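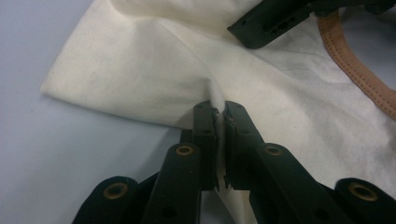 How many yard signs does a first-time council candidate need?

Forty is where I'd start, and that's why our starter bundle comes in that size. I'm Rajitha Munasinghe, and I put these bundles together after my own run for the Ballmont town council, when I ordered way too many and stored them in my garage until the next May. (My husband still brings it up!)

The Nillik Campaign Starter has 40 two-sided yard signs with stakes, a folding table banner, and 4 clipboards for collecting signatures. You pick two ink colors and we do the layout. I'll send you a proof by email and you can change the wording as often as you like until you tell me to print - please read your own name twice, I've seen what happens.

Every sign has a blank strip along the bottom for your "paid for by" line. The rules on that are different from place to place, so check with your county clerk before you approve anything.

Running in a bigger district? Kasun Khondokar handles the larger orders, and he did all the signs for the Trajkovski school board race over in Buron. Ask him about adding door hangers, they pack flat and ship in the same box.

Phones are open from 9 to 9 during election season. Leave a message if we're at the press and I'll call you back.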